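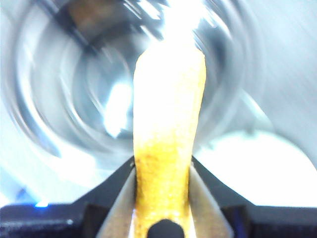
I have a rule that nothing goes in the french fry post until I've made it at least three times, and we blew past that sometime in May. My freezer is half potatoes. My neighbor Mireille Carré has started leaving by the side door when she sees me coming with a plate (kidding, mostly).

So, fries! The thick kind, the ones you can pick up and they stay pointing at the ceiling. I grew up on the skinny floppy ones and I'll still eat a whole bag in the car, but at home I want a fat one with a soft middle and some color on it. Golden yellow is where I like to stop. My brother-in-law Teodoro Cárdenas wants his dark brown and crackly and we've agreed to make separate batches, which has done wonders for Thanksgiving.

I buy big baking potatoes, the ugly ones. Peel them or don't. Cut them as thick as your finger, and don't fuss over getting the sides straight, because the wavy ones with a skinny end are the ones everybody grabs first anyway. Then cold water, half an hour, drain, and dry them on a dish towel. Dry them again. I skipped the second towel on batch two and the oil spat all the way up to the cabinet doors, and I was wiping down the range hood at ten at night.

First fry is low and slow until they bend a little. Take them out and leave them alone on a rack while you set the table or yell at somebody to set the table. Second fry is hot and fast, and I stand right there for that one! Salt them the second they come out. I use fine salt now. The flaky stuff looks nice and then it all ends up in the bottom of the bowl.

If you'd like to bake them, you can, and I do on weeknights, at the top of the oven with more oil than feels polite. They come out a bit more speckled and a bit less puffy. Flip them once. I used to flip them every five minutes and all I got was broken fries and a burned thumb.

For dipping we had plain mayo with lemon and a lot of black pepper, and also ketchup, because my kids live here too. I tried a curry one that tasted like a candle. Still working on it.

Leftovers go in a dry skillet the next morning with an egg on top. Please don't microwave them, they turn into packing foam.

Somebody asked in the comments about sweet potatoes. I've got two on the counter and I'll try them this week, but mine always go limp, so if you have a trick send it over!

Print this post | E-mail this to a friend

This site uses cookies to remember your preferences. By continuing to browse you agree to our use of cookies. OK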